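Workshop Tips: Comparing Wrist and Mast Cameras Before You Buy
Vustedcombe Community Workshop – Bench Guidance Sheet 11
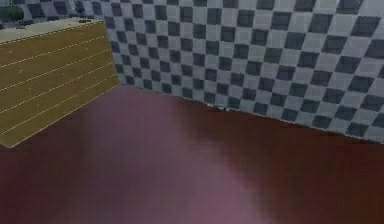
Simulated view used in the camera comparison: maroon floor, checkered wall and wooden block.

Members fitting a small arm to a home workbench are advised to compare cameras in simulation before purchasing one. The following guidance was prepared by Leilani Kincaid and applies to the Hadow and Contreras camera modules held in the tool library.

Start with the background. A checkered wall gives strong contrast and makes it easy to see how each camera model handles distance. Squares that shrink toward the far end of the wall should remain distinguishable. If they run together, raise the resolution setting before changing anything else.

Keep one small item on the floor. A small dark object placed against the base of a wall is a demanding test. At low resolution its outline may be difficult to make out, and a gripper directed by that view would have little to work from. Record the lowest setting at which the item can be identified with confidence.

Check the floor for sheen. A smooth, dark floor can show a pale patch with no clear edge, and simple color-matching software may treat that patch as a separate object. Reduce the simulated light by 15 percent and repeat the run. The same precaution applies to a varnished bench at home – matte paper under the work area is usually sufficient.

Use long straight edges. The lines across a large wooden block are useful for judging lens distortion. Lay a ruler along them on a printed view and note any bowing toward the corners.

Change one thing at a time. Members should complete the full set of runs with the Hadow module before loading the Contreras settings. The field of view should be held at 70 degrees for both. The Clurnbridge controller saves its settings on exit, so the previous values must be cleared by hand.

Completed comparison forms may be left in the tray beside locker 1132. Modules are lent for 15 days and must be returned with their cables and lens caps.

Sheet revised November 4, 2025. It replaces the version issued in September.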